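Mazurek rolls return to the counter in Anholm

The Mazurek bakery in Anholm has put its round breakfast rolls back on sale after a break of almost two years. The rolls are baked overnight and sold from opening time at the shop on the harbor road, and at the Skostotlow grocery across the square.

The bakery dropped the rolls when its old deck oven was taken out. The replacement, a used Fumonov oven bought from a hotel kitchen, was fitted in the spring, and the first trial batches were handed out to regular customers for comment. Most of them asked for a darker crust and a little more salt. Both changes were made before the rolls went on general sale.

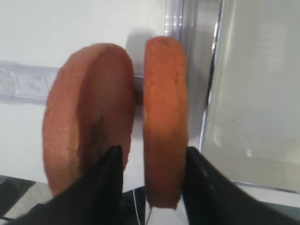

Page last changed: August 2021

A tray holds 28 rolls, and the bakery plans on roughly 600 a week to begin with. Rolls are sold whole or already halved – the halved ones are meant for cafes and for the school kitchen, which has placed a standing order for 122 a week during term. Customers who want theirs cut can ask at the counter at no extra charge.

The dough is made from wheat flour with some malt, which gives the rolls an orange-brown color. They contain no milk or egg. The bakery advises eating them the same day, or halving and freezing them and toasting them straight from the freezer.

Larger orders need to be in by noon the day before. They can be placed at the shop or by phone, and should be picked up before closing. Orders for the Skostotlow grocery go through the grocery's own bread counter.

A seeded version is being tested and may be added in October. The bakery says the price of the plain roll will stay the same until then. The rye loaf and the long white loaf are still baked as before, but the small poppy seed rolls have been taken off the list for now – there is not enough oven space to bake both kinds overnight.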